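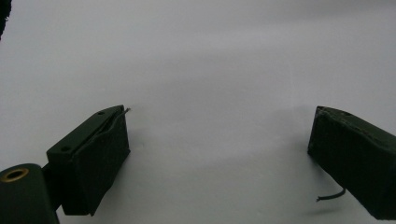
Two-Handed Gripper Build: Project Report

Vasanthi Subramaniam and Vimala Acharya
Shared workshop at Moreira

Aim

We set out to build a pair of hand-held grippers that one person can use at a table, one in each hand. Both had to pick up small, smooth items without scratching them. Our working name for the pair was Brorkis.

Parts

1. Fingers. Rigid blocks in dark green, with two small round holes in the top plate of the left one. We redrew the plate twice before the holes lined up with the bracket.

2. Pads. Dark, soft padding over the inner face of each finger. Bare fingers let go of anything round. The upper edge of the padding is still uneven, and we would cut it with a template next time.

3. Body. A rounded green housing with a brass-coloured ring set in the top. The finger is joined to it by a narrow bracket.
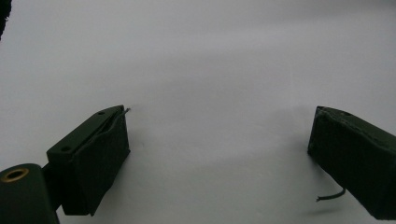 4. Cables. One thin lead per gripper, kept short near the fingers. Loose ends need tidying, as a short one still hangs under the right finger.

Bench test

We laid a white board on the table and used small red balls with a clear plastic tray. Vimala held the grippers and Vasanthi kept the log. We made 146 attempts over two afternoons in May. Most of the failures we logged came from closing the jaws too fast.

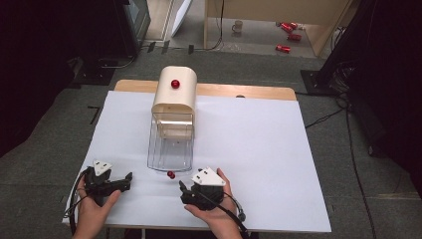

Figure 3. Both grippers in use over the board, with two red balls in front of the tray.

Still to do

Glue the pads again along the top edge. Fit a clip for the right-hand cable. Repeat the test with a heavier item.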